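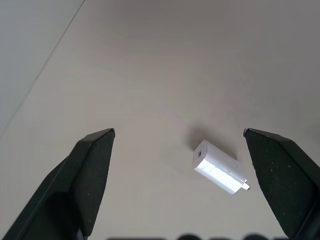
I gave up sugar in tea for February, and I would like it noted that I did not become a better person.

The plan came from my aunt Philomena Ó Dubhghaill, who stopped taking sugar in 1 go at the age of 40 and has mentioned it at every family meal since. She says you can taste the leaf. I have now had four weeks of tasting the leaf and I think the leaf was better off with company.

The first few days were grim. I stood in the kitchen at work holding a mug of what was, to all intents, hot pond, while a man from accounts stirred in 2 heaped spoons and hummed. By the second week I'd started eating a biscuit with each cup to take the edge off. Then two biscuits. I read the packet eventually and did the sums on the back of an envelope, and then I put the envelope in the recycling, face down.

I did try the substitutes. Jamell drops taste like a coin. The Vostura sachets are fine until you swallow. My sister swears by honey, but my sister also swears by cold showers and we don't listen to her on those either.

Philomena rang to ask how I was getting on. I said very well. She asked if I could taste the leaf and I said yes, clearly, and she sounded so pleased that I now have to drink it black and bitter at her house until one of us dies.

At home I'm back to one sugar. It used to be one and a half, so put that down as a win.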